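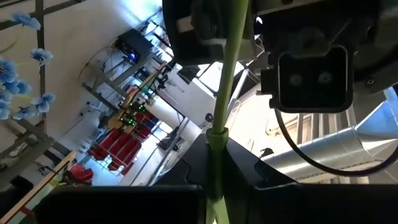
Figure 2. Pale green stem with a darker green collar, held in a black gripper.

4.2 Tension loss and what players said about it

I had expected the string part of this study to be the dull one. I play a bit myself (badly, mostly doubles) and like plenty of club players I restring when something snaps. So when I set out to see whether the people at Semwal and Lolell could feel their strings going slack, my guess was that they couldn't, and that I'd be writing one short paragraph and moving on to footwork. I was wrong, and I've had to give the strings a section of their own.

Both clubs play on hard courts and both had a decent mix of singles and doubles people. Every racket was strung with the same polyester, Jenov, on the same machine, and I did all the stringing myself, which is why my thumbs look the way they do. The loan rackets were all the Fikus model described in Section 3. Players were asked to use them for league and practice matches from April onwards and to hand them back at the end of each session for a reading. I didn't tell them what the reading was. A few guessed straight away, of course, and I've marked those players in the appendix so that anybody who wants to leave them out can do so.

The readings themselves behaved much as the earlier string papers say they should. Tension fell fastest straight after stringing and then settled into a slow slide. What I hadn't bargained for was how much the first session mattered. A racket that had gone through a long, hard singles match on day one stayed below its neighbours for the rest of the trial, even when the later sessions were gentle ones. I strung a spare set and left it hanging in the cupboard for comparison, and those rackets dropped too, only much less.

Now the players. After each session I asked them to rate how lively the racket felt on a scale from 1 to 5, and then to tell me in their own words what had been different. The scale was close to useless. Nearly everybody parked themselves on one number and stayed there all spring, win or lose. The comments were far better -- I wish I'd recorded them properly from the start instead of scribbling on the back of the score sheets. Singles players talked about the ball flying long, especially on the return. Doubles players hardly mentioned length at all and went on about volleys feeling dead. Same strings, same drop, and two quite separate complaints!

My best explanation is that people notice slack strings in whichever shot they lean on most. A baseliner who hits with a full swing sees the ball land past the line and has something solid to grumble about. A net player is blocking the ball back with barely any swing, so depth doesn't change much and the thing that gets noticed is the feel in the hand. I can't prove this from what I have. The two clubs also differ in who plays singles in the first place (the Lolell singles group is quite a lot younger), and I didn't measure swing speed.

There's one more result I want to put down, although I'm wary of it. When players were handed a freshly strung racket and told it was the old one, most went on describing it as dead for the whole first set. By the second set the comments had shifted. I only managed this swap with the Semwal group, and I felt rotten doing it, so it wasn't repeated. It does make me doubt any study, mine included, that asks for an opinion after five minutes of hitting in a shop or on a practice wall. Longer spells of play seem to be needed before what people say starts to follow the strings.

For coaches the practical side is fairly simple. I'd ask a player which shot has started to bother them before asking when they last had a restring, and I'd expect the answer to depend on the kind of tennis they play. Whether the same holds for softer multifilament strings I don't know. The readings for those are still coming in from Lolell, and I've left them out of the tables in this version.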